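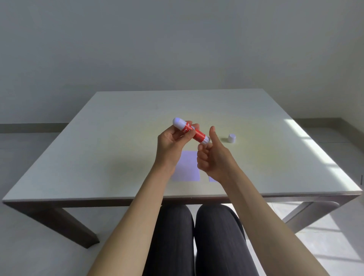
3.2 Adhesive handling and table layout

Trials were carried out with the participant seated at a square white table placed against a plain wall. The table was chosen for its small surface, which keeps the paper, the adhesive and any removed cap within reach of both hands. No tray, mat or holder was supplied. Participants put each item down where they wished, and the position was left alone until the trial ended.

The adhesive was a twist-base glue stick. We divided its use into four phases: opening, extension, application and closing. Opening covers removal of the cap and its placement on the table. Extension begins when the free hand approaches the twist base and ends when that hand leaves it. Application runs from first contact between the stick and the sheet to last contact, including any short lifts made to turn or shift the paper. Closing covers retraction of the stick and replacement of the cap, in either order.

Figure 4 shows a posture typical of the boundary of the extension phase. The red barrel is held at a diagonal in the left hand, with the twist base toward the right. The right thumb points upward and the index finger is curled toward the base. A small white cap stands upright on the tabletop to the right of the hands, and a lavender sheet lies near the front edge of the table. We coded such a posture as "approach" when no contact between finger and base could be confirmed, and as "extension" only from the first confirmed contact. The distinction matters for timing, as some participants held the approach posture for a noticeable period while looking at the glue.

Sheets were issued in pale colors so that missed areas could be inspected by eye after joining. The stock came from a single Barkus order and was stored flat in the test room in Toledo. Participants could place the sheets side by side, overlap them or keep one in reserve under the forearm. These arrangements were recorded but were not used to exclude a trial.

Cap placement was coded in three categories: upright, on its side, and retained in the hand. A cap that was set upright and later knocked over was given the category of its first placement, with the later event entered in the remarks field. Caps that rolled off the table were returned by the participant. The time spent retrieving them was subtracted from the closing phase but kept in the total trial time, a choice we return to in Section 5.

Each of the 50 participants completed ten joins, giving 500 in all. Two coders, Oduor Kirui and Bogumił Gajewski, worked separately from the same written definitions. Disagreements were concentrated at the start of extension, mostly where the fingers of the holding hand and those of the turning hand were close together. These cases were reviewed jointly and the later of the two proposed times was used. Disagreement over cap placement was rare and came mainly from caps partly hidden behind a wrist.

Lighting was not held constant. The table received daylight from one side, and on clear mornings a bright patch crossed part of the surface. Glare on white paper had made the glue film hard to see in the pilot trials — one reason for the change to colored stock — but we did not shade the window, as we wished to keep conditions close to those of ordinary desk work. Time of day was entered for every trial and is included as a covariate in Section 4.

Table height and seat height were fixed. Participants taller than the design range of the seat sat with their knees close to the underside of the table frame, which may have limited how far forward they could lean during application. Seat distance from the front edge was free, and participants could adjust it between joins but not during one.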